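The Night Shift With Kata

by Effie Tosh

We called the arm Kata, and for most of the autumn she was the best-behaved thing in the building.

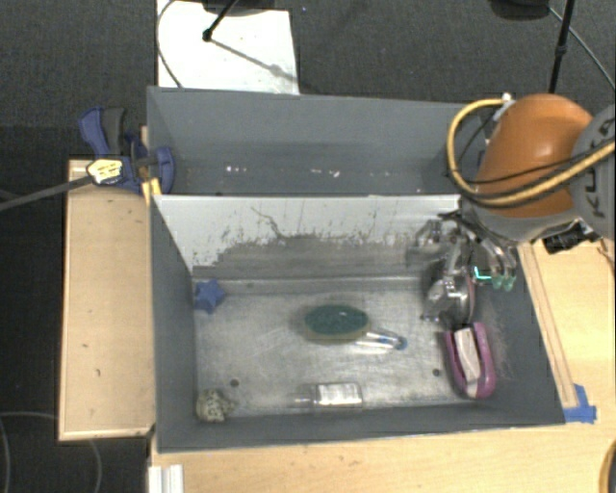
I was on nights with Craig Galbraith, who'd trained me and who believed that any machine would treat you well if you said good evening to it. So we said good evening. Kata picked things up and put them down again, all sorts, bottles and brushes and bits of plastic tat, and we sat behind the yellow line with our tea and wrote down what she dropped.

The trouble started at pick 300. She went down for a sponge, closed her fingers, and didn't stop closing. You could hear it, a sort of thin whine like a kettle in next door's kitchen. The screen said all was well. Grip force normal, it said, lovely and green.

"That's not normal," said Craig, and he put his tea down, and I knew then it was bad (he never puts his tea down).

I hit the stop. Well, I hit where the stop had been until Keir Halliday moved it the week before to make room for his new monitor. I slapped the bare desk like an idiot, twice! By the time I'd found the thing under a copy of the Mackay catalogue, Kata had lifted her wrist, swung left and gone into the side wall hard enough to shift the whole table.

Then quiet. My ears were ringing and the fault code was blinking away, 47, over and over.

"What's 47?" I said.

Craig got the manual out and licked his thumb. It was 348 pages long and the codes went from 46 to 48.

We rang Elspeth Menzies at home, and she came in with her coat on over her pyjamas. She didn't shout. She looked at the stop button, and at the desk, and asked who'd moved it, and neither of us said Keir, though she wrote his name down anyway.

"Did either of you reach in?" she asked.

"No," I said.

Craig didn't say anything. He was looking at his sleeve, where the cuff was torn right through, and he kept turning it over as if it belonged to another man.

"I only wanted to get the sponge," he said.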